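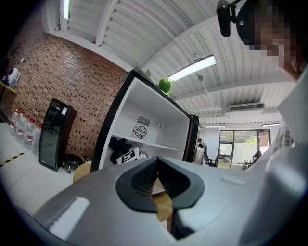

Slide 1. Pinça manual em frente a um minifrigorífico aberto.

Boa tarde. Vou falar de compras: o que pedimos, o que ficou de fora e o que falta decidir para o próximo orçamento.

Começar pela pinça. É a peça mais barata da lista e a que mais se repete. No pedido inicial à Tanska pusemos 3 unidades. As almofadas de borracha entraram como consumível, numa linha à parte. Pedir o mesmo este ano: quando vêm misturadas com o equipamento, a contabilidade amortiza tudo junto e depois não há verba para as substituir.

Preços: 300 euros por pinça, 200 euros por jogo de almofadas e parafusos. Dizer que são valores sem IVA.

(Pausa. Perguntar quem na sala já compra por contrato anual.)

Slide 2. Câmaras de cabeça. Proposta da Pravholm, 1.000 euros por conjunto, com fita, braço e carregador. A proposta da Bindwood saía mais em conta, mas não incluía baterias de reserva. Comparar sempre pelo conjunto completo. Mostrar a tabela e não ler os números todos.

Slide 3. O espaço e o mobiliário. Eletrodomésticos, bancos, prateleiras, plantas. Costuma ir para "diversos" e é um erro, passa facilmente o custo das pinças. Criar rubrica própria. Um frigorífico pequeno serve bem para tarefas de abrir, tirar e arrumar, e compra-se em qualquer loja. Incluir transporte e fita de marcação para o chão.

Slide 4. Braços fixos. Ainda não comprámos. A Győri dá prazo de entrega até dezembro se a encomenda seguir neste trimestre. A minha posição: esperar pelos resultados com as pinças manuais e só depois fechar o modelo. Quem discordar, discutimos no fim.

Slide 5. Horas de pessoal. É a maior parcela do plano e a que mais derrapa. Contar preparação e limpeza, além do tempo de gravação.

Se houver tempo: garantias e assistência. Se não houver, remeter para o anexo.

Versão das notas: 21/01/2025.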